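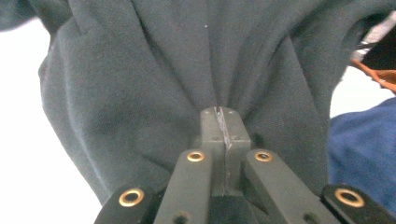 Community > Email and Newsletters > Reports and Tracking

Email tool says 300 clicks, site stats say 50 visits. Which one do I believe?

posted by corkilari_shop

I sent my first real newsletter in May and I'm hooked, but the numbers are driving me a little crazy! I run Corkilari, a small online fabric store, and I moved the mailing list over to Ekau this spring after years of sending everything by hand (never again). The list is 3,722 people, all of whom signed up through the store. The email was all about one fabric, the soft dark gray one with the slightly fuzzy surface that goes nearly black down in the folds, with one big button that goes to its page and a small text link underneath to the same page. Ekau's report says 300 people clicked. Edico, which I use for site stats, says 50 visits came from the email. I understand two tools won't match exactly, but that's a huge gap! Here's what I've checked so far. The button works on my phone and on my laptop. The fabric page loads fine. I haven't changed anything in Edico, and it does record ordinary visits from search and from people typing in the address. The site runs on the Mughal theme and I have the cookie banner that came with it, set to the defaults. One odd thing: a lot of the clicks in Ekau are stamped within a minute of the send, and I scheduled it for 6 a.m. My customers are keen but I don't think they're that keen.

I'm planning the next one already and would love to know whether the email did well or not. Also, should I be paying for something better? I really like both tools otherwise.

hemline_harry

Cookie banner. Same thing happened to me. Turn it off and look again.

pixelsandpostage (marked helpful by the poster)

Oh, I love this kind of puzzle, and congratulations on the first send! That 6 a.m. detail is the best clue in your whole post. I think you have two separate problems pulling the numbers apart, one making Ekau too high and one making Edico too low.

Start with the high one. A lot of mail systems, especially at workplaces and schools, open every link in an incoming message to see whether it leads somewhere nasty. The reader may be asleep, but the link has been visited and your email tool writes down a click. These come very soon after delivery, and they usually hit every link in the email, including the ones no human ever bothers with. So open the click report, go to the per-link view and look at your least exciting link. For most people that's the privacy policy or the postal address in the footer. If it has nearly as many clicks as your big button, you're looking at scanners.

You can set a little trap for next time, too. Leave a plain, boring link in the footer (mine goes to the shipping terms) and keep it in every send. Anybody who "clicks" it in the first minute along with everything else can be set aside when you read the report. Don't remove those people from the list, though! There's usually a real customer sitting behind the scanner, and some of my best buyers look like robots on paper.

Now the low one. Your stats tool only counts a visit once its script has run in the visitor's browser. With a consent banner on the default setting, the script often waits until the person presses Accept. Plenty of people ignore the banner, read the page and leave. They were there, they may even have bought something, and Edico never heard about it. Ad blockers do the same thing. And some visits do get counted but land in the wrong bucket, because mail apps on phones often don't pass along where the visitor came from. Those show up as direct traffic.

That last part is easy to fix and it's my favorite part. Tag your links! At the end of the button's address, add something like this:

?utm_source=newsletter&utm_medium=email&utm_campaign=gray-fabric

Then use a slightly different tag for the text link under the button, so you can tell the two apart. Keep everything lower case, because many tools treat Email and email as different things, and you'll end up with your report split in half. I keep a plain text file with every tag I've used and copy from it. After you've added the tags, send yourself a test, click through from your phone, and check that the tag is still in the address bar when the page opens. Some themes redirect the visitor once and drop everything after the question mark. I haven't used Mughal, so I can't say whether it does, but it's a ten-second check.

As for which number to believe, I'd use neither of them for the big question. Look at orders. Put a short discount code in the next email that appears nowhere else and count how often it's used. Between that and a few sends with the same tags, you'll see a pattern, and comparing one email to the next in the same tool is so much more useful than comparing two tools. I wouldn't pay for anything new yet.

corkilari_shop

Wow, thank you! I went straight to the per-link view and the privacy link in my footer has almost the same number of clicks as the button – I laughed out loud. I had no idea anyone's mail system did that. The text link under the button is right up there with them as well. I've started my own text file of tags, and the test kept its tag all the way to the fabric page, so Mughal is in the clear. Discount code goes in the next one. I'm so excited to see it!

quietloom

Good answer above. I'd add one thing about the advice to turn off the cookie banner: please don't do that without finding out what the rules are where your customers live. If you ship abroad, you may need it. What you can do is see whether your stats tool has a mode that counts visits without cookies. I don't know if Edico has one, but the support folks should be able to tell you.

Also check the time zone in both tools. Mine were set hours apart for a whole year, and I kept comparing one day's clicks to a different day's visits. Very silly, very easy to fix.

Related threads
Open rate doubled overnight and I didn't change anything
How many links is too many in a short newsletter?
Tagging links when two people write the emails
Unsubscribes after the first send from a new tool
Best time of day for a shop newsletter
Edico shows most of my visits as direct

Contact the moderators | Community rules | Copyright the site and its posters | Back to top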